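Section 4: Connecting the Wamia Door Chime to Existing Low-Voltage Wiring

4.1 Before You Begin

The Wamia chime is designed to replace a wired chime of an older pattern. The existing push button at the door may be kept if it is in good order. Read this section through to the end before removing the old unit.

CAUTION: Switch off the circuit that feeds the chime transformer at the main panel. The chime side of the transformer is low voltage, but the supply side is not. If you cannot tell which breaker serves the transformer, stop and call a licensed electrician.

You will need a small screwdriver, a pencil, masking tape and a step stool. A wire stripper is needed only if the old ends are damaged.

4.2 Removing the Old Chime

1. Press the door button to confirm that the power is off. The old chime should stay silent.
2. Lift the cover from the old chime. Most covers pull straight forward. Some are held by a screw at the lower edge.
3. Mark each wire with tape before loosening anything. Write FRONT, REAR or TRANS on the tape to match the letter beside the terminal.
4. Loosen the terminal screws and free the wires. Bend each wire outward so that it does not slip back into the wall.
5. Remove the mounting screws and take down the old unit.

Note: Wire color is not a reliable guide in older houses. Go by the terminal the wire came from.

4.3 Checking the Wire Ends

Look over each wire for cracked insulation, broken strands and green or white deposits. Trim back to clean metal where needed. Red and black leads are handled in the same way, and neither should be pulled hard or bent sharply where it leaves its sleeve.
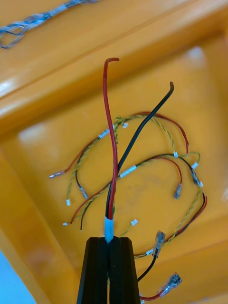 Malou Ladefoged wrote to the Ondstead help desk that the tape marks fell off her wires overnight, and asked whether the unit would be harmed if FRONT and REAR were swapped by mistake. It will not be harmed. The front button will sound the single rear note and the rear button the double front note. Switch off the power, exchange the two wires and test again.

If a wire is too short to reach the terminal without strain, add a length of the same gauge with a listed connector. Do not stretch the wire or leave the joint bare inside the wall.

4.4 Mounting the Base

1. Hold the base against the wall with the arrow pointing up, and pass the wires through the center opening.
2. Mark the 2 screw holes in pencil. Set the base aside and drill if anchors are to be used.
3. Fasten the base. Tighten the screws until it no longer shifts – overtightening will bow the plate and deaden the tone.
4. Connect TRANS first, then FRONT, then REAR. If there is no rear button, leave that terminal empty.
5. Tuck the spare wire behind the base, clear of the plungers.

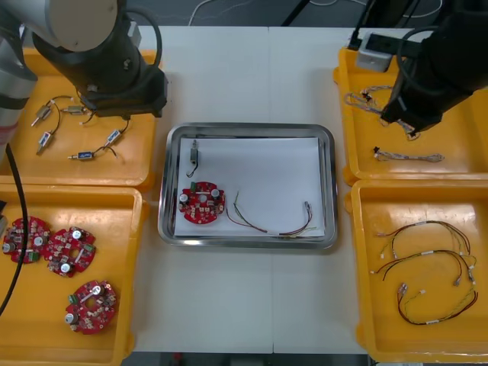 Homes with plaster walls may need longer screws than those supplied. The Demora bracket, sold separately, spreads the weight over a wider area and is advised wherever the plaster sounds hollow. It covers the outline left by most earlier chimes, so that repainting is seldom required.

4.5 Restoring Power and Testing

1. Fit the cover. It should click at both sides.
2. Switch the breaker on.
3. Press the front button and release it. Two notes should sound.
4. Press the rear button, if fitted. One note should sound.

A faint hum while the button is held down is normal. A hum that goes on after the button is released points to a sticking button or to a short in the button wiring. Switch off the power at once and disconnect the wire marked FRONT. If the hum stops when power is restored, replace the front button. If it does not, repeat the check with REAR.
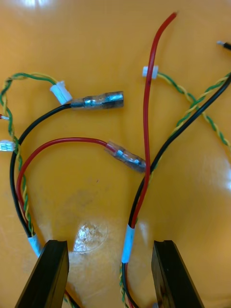

When no note sounds at all, check first that the breaker is on and that every terminal screw is tight. Then see Table 209 in the Appendix for the transformer ratings accepted by this model. Units made before 2000 were often supplied with a weaker transformer, and the chime may click without ringing.

CAUTION: Do not open the transformer housing. It has no parts that can be repaired by the user.

4.6 Records

Write the date of installation and the breaker number on the label inside the cover. Keep the old chime until the new one has been tested at both doors.

Section revised Tuesday, December 24, 2024. Technical review: Baldur Skov and Corey Quinlan, Ondstead.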